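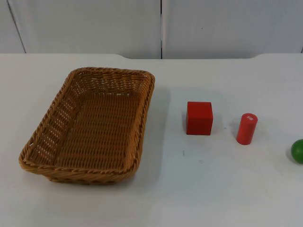 Ullier Robotics Club: members wanted for the spring sorting challenge

Ullier Robotics Club is looking for up to 13 new members to join its sorting challenge team, starting in February. The project is open to anyone aged 16 or over. You do not need to have built or programmed a robot before, but you do need to be able to come to most of the sessions.

What the project is

The team is teaching a robot arm to pick up small coloured objects from a table and put them in a basket. The club enters this task in the Ristberg Cup, a contest for student and amateur groups. In the contest the arm is given a set of objects it has handled before, such as cubes, cylinders and balls, laid out in places the team does not choose. Each team gets 3 attempts and the best one is scored.

Last year's entry dealt well with cubes. Balls were the weak point — the arm tended to nudge them before closing on them, and they rolled out of reach. Most of the work this season will go into that problem and into releasing objects cleanly over the basket.

What you would do

New members take turns at each of the jobs below for the first few weeks and then settle into one or two.

Driving the arm by hand to record good examples of the task. We have 424 recordings from last season and want to add to them with more varied layouts.

Watching recordings back and marking where an attempt went wrong.

Setting out the table between runs, following the layout sheets.

Writing and testing code in Python. Siriporn Suksawat runs a beginners' hour before the main session for anyone who wants to learn.

Keeping the log. Every run is written up, including the bad ones.
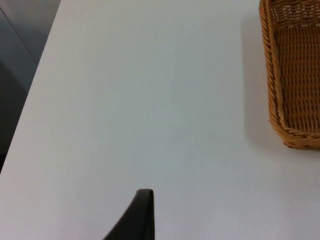 Much of the time goes on small adjustments to where the fingers stop, how far they open and how fast the arm comes down, followed by running the same layout again. It is slow work and it suits people who don't mind repetition.

Who we are looking for

We would like a mix of ages and backgrounds. School and college students are welcome, as are adults who have been out of education for years. Some experience of any of these would help, but none is required: programming, electronics, 3D printing, technical drawing, keeping records.

Members aged 16 or 17 need a form signed by a parent or guardian. Hnat Hrynyshyn leads the sessions and will go through the safety rules with everyone before they use the arm.

Times and costs

Sessions run weekly from 6.30 pm to 9 pm in the Akovico building, second floor. There is a lift. The fee is £185 for the season, which covers materials, contest entry and the coach to the final. Reduced places are available — please ask, and your request will be kept private.

How to apply

Send a short note to Phyllis Rudd, club secretary, through the contact form on this site. Tell us your age group, why you are interested and which evenings you cannot do. There is no need to send a CV. Applications close at the end of January and we will reply to everyone who writes.

Questions about the technical side can go to Kieran Mottram using the same form. Please put "sorting challenge" in the subject line.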